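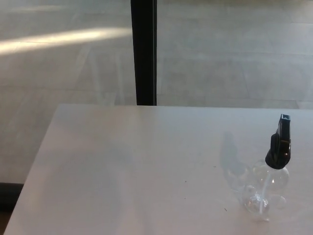 Hòa Nghiêm thinks the hum on the Dreliddale preamp is a ground loop and wants the star point moved before we touch anything else. I said I would measure first.

Home | Notebook | Parts | Schematics | Log in
09/08/2018
Posted by Ulises Benavides

Second stage, common-source JFET, as built in June. Drain sits at 12 V with the input shorted, so bias is fine. Source resistor reads 1832 ohms out of circuit. The drawing says 1.8k, close enough.

Hum is there with the input shorted and gets no worse with the long cable. Lifted the shield at the far end, no change. Ran the board from the bench supply in place of the Markero wall unit and it dropped a lot, down near the noise floor of the scope. So mostly supply ripple, I think. Hòa not convinced — the bench supply also floats, which breaks the loop he is talking about. Fair point. Need to try the Markero with the output ground lifted before deciding.

Gain at 1 kHz is low, around 2 where I wanted 5. The source bypass cap was in backward. Replaced it, have not remeasured.

Khải has the drawing with the old pinout for the JFET. Drain and source are swapped on it. Use the one in the blue folder.

To do:
— gain again with new cap
— RC filter on the supply line, try 100 ohms and 470 uF
— ask Vichien if Lusent still stocks the matched pairs
— move star point anyway if the filter does not fix it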